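How to sort out a drawer of hand tools
By Junpei Tamura 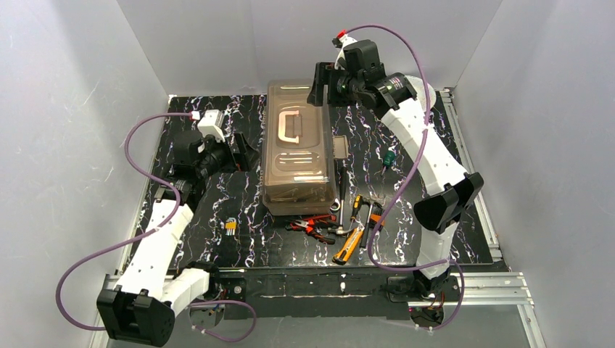

Hand tools and a translucent storage box.

Empty the drawer completely before you put anything back. Wipe out the sawdust and grit, then let the drawer dry with the front propped open overnight.

Make three piles: keep, repair and give away. Doubles go in the last pile unless you use both at once, as you might with adjustable spanners.

Brush light rust off with fine steel wool and a few drops of machine oil. Wipe the metal dry – leftover oil picks up dust. Wooden handles can have a thin coat of linseed oil in January, when it cures quickly in the shed. Lay the oily rags flat outside to dry, never in a heap.

Group what's left by job, not by size. I keep measuring and marking gear at the front, cutting tools in the middle and the heavy stuff at the back. Small bits go in a lidded box with the contents written on masking tape.

Go through it again in 6 months.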